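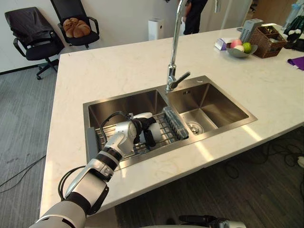 Minutes of the kitchen and water working group, Bindetcombe residents' association, Tuesday, 6:30 p.m., ground floor meeting room. The meeting was called to settle the water hardness question left open in January and to agree on a maintenance schedule for the shared kitchens. The group took the island sink as its reference fitting: two stainless steel basins, a wire rack across the left one, and a round drain in the right. Sabina Jireš chaired and took the minutes. A quorum was present.

1. Minutes of the previous meeting
Approved with one correction. Item 4 should read "supply valve," not "supply line."

2. Water hardness
Test strips were read at the Burel and Verkum buildings. Both fall in the hard range. The Verkum result was higher than last year's, and the chair asked that it be repeated before any money is committed. Residents on the upper floors report scale on faucet aerators and shower heads. No change in pressure has been logged.
Action: repeat the Verkum test, drawing the sample from the kitchen cold tap after a two-minute flush.

3. Softener quotation
Engelhardt quoted $1512 for one unit, installed, with a bypass valve and a drain connection. Salt is extra. The quotation assumes a clear wall width that the Burel utility closet may not have – the old boiler bracket is still in place. One member asked whether the kitchen cold taps would stay on unsoftened water. The quotation does not say.
Action: chair to ask Engelhardt for a revised quotation covering the kitchen branch and removal of the bracket.
Decision on purchase deferred.

4. Cleaning of steel and stone surfaces
Agreed wording for the kitchen notice:
Use a diluted descaler on steel basins only. Rinse fully. Keep acid products, including vinegar, off marble counters. No steel wool. Wire racks are to be lifted out once a week and the basin underneath wiped down.
The proposal to supply descaler from the common budget was approved, up to a limit of $180 for the year.

5. Slow drains
Two reports, both from Verkum. The trap under the second-floor sink was opened and cleaned. The other drain is still slow and the blockage is thought to be past the trap. A plumber's visit was approved at a cost not to exceed $400.

6. Aerators
Replacement aerators to be bought in a pack of 10 and kept in the Burel utility closet. Thread size to be checked first – the last order did not fit the Verkum faucets.

7. Other business
The dishwasher filter at Burel has been refitted. The request for a second recycling bin was passed to the grounds group.

Next meeting: to be set once the revised quotation is received. Meeting closed at 7:50 p.m.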